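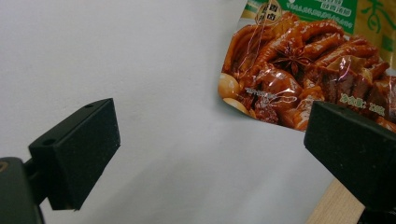
Werkstatt Darkach > Notizbuch > Papier > Nachleimen

Mai, Beginn 8:30 Uhr
Eintrag: Syahrul Ngau

Nachleimen der Versuchsblätter mit Gelatine, zweiter Durchgang. Beim ersten Durchgang wurden die Blätter am Rand wellig, und die Tinte ist an einigen Stellen trotzdem ausgelaufen. Ich wollte deshalb heute nur eine Sache ändern, nämlich die Temperatur vom Bad. Am Ende sind es doch zwei Sachen geworden, siehe unten.

Papier: Rarnel, ungeleimt, 80 g/m², noch aus dem alten Paket. Die Laufrichtung habe ich mit Bleistift an der Ecke markiert, bitte nicht wegradieren.
Gelatine: von Seidel, Blätter, 200 Bloom. 
Wasser: 600 ml, entmineralisiert.

Die Gelatine zuerst in kaltem Wasser quellen lassen, eine halbe Stunde. Danach im Wasserbad langsam gelöst. Ich habe gelernt, dass man hier Geduld haben muss: Wenn man zu stark rührt, kommt Schaum, und der Schaum hinterlässt kleine runde Flecken auf dem Blatt, die man erst nach dem Trocknen im Streiflicht sieht. Diesmal mit dem Holzlöffel gearbeitet und den Rest vom Schaum mit einem Streifen Löschpapier abgezogen. Das geht gut.

9:40 Uhr. Erstes Blatt eingelegt. Die Lösung war wärmer als beim letzten Mal, und man merkt es sofort, das Papier trinkt schneller und wird gleichmäßig durchsichtig. Beim letzten Mal blieben helle Inseln in der Mitte. Nasse Blätter nur mit der Trägerfolie heben! Das zweite Blatt habe ich ohne Folie gehoben und es ist eingerissen, von der Ecke bis fast zur Mitte. Ich bewahre es auf, man kann damit noch Reparaturen mit Japanpapier üben.

Die zweite Änderung: Ich habe die Blätter nicht aufgehängt, sondern zwischen Filze gelegt und kurz in die Dirnley gepresst, mit wenig Druck. Danach die Filze gewechselt und offen liegen lassen. Die Spindel von der Dirnley geht schwer, sie braucht wieder Fett. Wer das letzte Mal gefettet hat, steht leider nicht im Heft.

Für das Protokoll: Jetzt weiß ich natürlich nicht, ob der glattere Rand von der Temperatur kommt oder vom Pressen. Das muss man noch trennen. Vorschlag für den nächsten Durchgang: gleiche Lösung, gleiche Temperatur, eine Hälfte hängen, eine Hälfte pressen.

14:15 Uhr. Die Blätter sind außen trocken, innen noch kühl an der Wange. Tintenprobe an einem Reststreifen gemacht, mit Eisengallustinte und breiter Feder. Die Linie steht scharf. Bei Kreuzungen von zwei Linien gibt es eine kleine Faser nach links, immer in Laufrichtung. Mit dem Pinsel (verdünnte Tusche) sieht man eine dunklere Kante, aber keinen Durchschlag auf der Rückseite.

Griff: deutlich fester, klingt beim Schütteln. Farbe: ein wenig wärmer als das rohe Blatt. Für die Vorsatzblätter finde ich es passend, für die Ergänzungen im hellen Band vielleicht zu gelb. Bitte jemand mit besseren Augen bei Tageslicht anschauen.

Noch offen:
- Spindel fetten
- Probestreifen ins Fenster legen, halb abgedeckt, wegen Vergilbung
- bei Seidel fragen, ob es die Gelatine auch als Pulver gibt
- der Rest vom Bad ist geliert und steht beschriftet im Kühlschrank, höchstens drei Tage aufheben, dann weg

Die Filze sind ausgewaschen und hängen hinten.

© Werkstatt Darkach | Kontakt | Nach oben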